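Foltside Household Word List

A list of everyday words for things in and around the home, as used in the village of Foltside and the farms nearby. It was put together for people who work on dialect, spelling and local history, and for families who want a record of how their grandparents spoke.

Contents

The list holds 468 entries in one file, words.csv. Each row has 5 columns: headword, other spellings, plain meaning, part of the house, and speaker code. The file is saved as UTF-8 and the columns are split by tabs, despite the file ending.

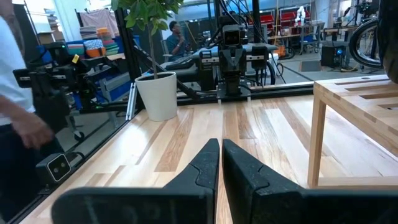 Other spellings are kept in the order the speakers gave them. Where two speakers disagreed on a meaning, both meanings are given with a semicolon between them. Empty cells mean the question was not asked — they do not mean the word is unknown.

How the words were gathered

Kwok-wai Chien spoke with four people who grew up in Foltside and typed up the notes each evening. Talks were held in kitchens and sheds, mostly in March. Speakers were asked to name things as they would at home, then to say whether their parents used the same word. No sound recordings are part of this release.

Words for food were left out. They are covered by the older Plasum list, which uses the same speaker codes.

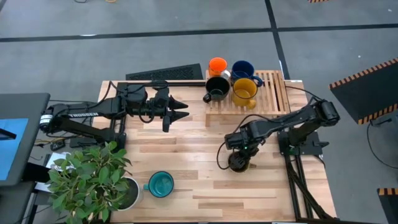 Known problems

Words for washing and mending are well covered, and words for heating are thin. Double letters are not used in the same way throughout, so search for both forms. Rows taken from the Dendau notebook have no speaker code.

Changes

Version 5 merges repeated headwords and mends the broken accents in the meaning column. Version 4 added the part of the house column.

Use

Free to use and share with credit to the Foltside Household Word List. Please do not try to work out who the speakers are from their codes. Corrections should give the headword, the column and the new text. Changes to the Nyanda entries need a page number from the printed booklet.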